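Re: Is the Skarkthorpe student challenge worth entering?

gemgate_dad
200 demos for one tissue box task? My kid's club did line followers in 12 hours.

torque24
Different problem. Two hands have to agree on where the box is.

gemgate_dad
Sure, and what happens when you swap the box? I bet it falls apart.

osora_bot
We're at 309 demos and I still don't trust ours.
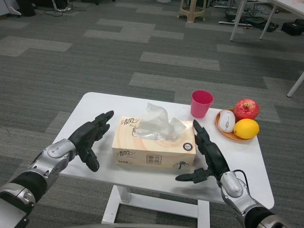 Judges get to move things on Friday and our policy has only trained on one layout. I'd enter, but don't expect much.

torque24
Disagree. Move stuff now, then retrain.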